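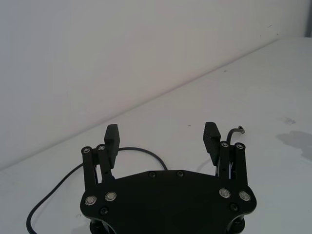 Home Ask Browse topics Walls & Paint Log in

White wall going yellow in patches after painting -- prime again or start over?

Last updated 14th April

Painted the spare room wall plain white two weeks ago. One wall, two coats, roller. It was an off-cream color before and the last people here smoked, or so the lady downstairs tells me. Looked great for about three days. Now I've got yellowy brown patches coming through, mostly up near the ceiling and one long streak by the window. Not damp to the touch. No smell unless you put your nose right on it.

What I did: wiped the wall with a wet rag, let it dry overnight, filled some nail holes, light sand, paint. No primer, the can said self priming. Paint is the Kukard flat white, the big can. I put a third coat on the streak and it came back in two days, a bit lighter maybe.

Do I just keep adding coats? I have half a can left and would rather not spend much more. Also the room has to be usable by the end of April, my sister is coming. Thanks in advance

Jarmila Gajdoš

Yaw Owusu

Stop painting. More coats won't fix it. That's nicotine (or water stain, but with smokers in there before I'd bet nicotine) and it disolves into water based paint and comes up with it as it dries. You can put ten coats on, you'll still see it.

What you need is a stain blocking primer. Shellac or oil based. The water based "stain blockers" are hit or miss on smoke, I've had one work and one not.

Order I'd do it in:

Wash first. Warm water and a degreaser or sugar soap, sponge, two buckets. Your paint is only two weeks old so go easy, don't scrub it, it's still soft. Rinse with clean water. If the sponge comes up brown keep going till it doesn't. Let it dry properly, a full day.

Then the primer on the WHOLE wall, not just the spots. If you only spot prime a flat white wall you'll see every edge when the sun comes in sideways. Windows open, it stinks -- shellac dries fast though, you can usually recoat same day. Use a cheap roller and throw it out after.

Then one or two coats of the white you've got left. Half a can is probably plenty for one wall.

Look at the ceiling too. If the patches are worst at the top the ceiling is most likely loaded with the stuff, smoke goes up.

I did my mother in law's whole place like this, 9 doors and all the trim as well, never again. But the walls stayed white.

Comfort Abubakari

I had this and just painted over it with a darker color. Problem solved lol. We went with a sort of clay color, Linberg do a nice one.

Dela Dankwa

Yaw is right about the primer but check the streak by the window before you seal anything. A long streak is not how smoke usually looks, to me thats water running down from somewhere. Could be condensation -- smoke film on the wall plus water drops gives you those drip lines. Could be a leak at the top of the window. Tape a square of plastic wrap over it, all four sides, leave it a couple of days. Wet on the wall side = moisture coming through the wall, fix that first. Wet on the room side = condensation, open the window more.

If it stays dry both sides go ahead and prime.

Couple other things. "Self priming" on the can is for sound, clean walls in a similar color. It doesn't mean it blocks stains. And flat paint shows every wipe mark, so if it's going to be a guest room with suitcases banging into it think about eggshell for the top coat. Cost me 70 for two cans last time, so maybe not if you're trying to use up what you have.

Don't paint over the filled nail holes without touching them with primer either. They dry duller than the rest and you'll see little dots.

Timing wise you're fine. Wash one day, dry the next, prime and first coat after that. Give it a few days airing before anybody sleeps in there.

Jarmila Gajdoš

Thank you both. Plastic is on the wall now. Ran a damp sponge over one corner of the ceiling and it came away the color of tea so I guess I am doing the ceiling as well. Will get the shellac one this week.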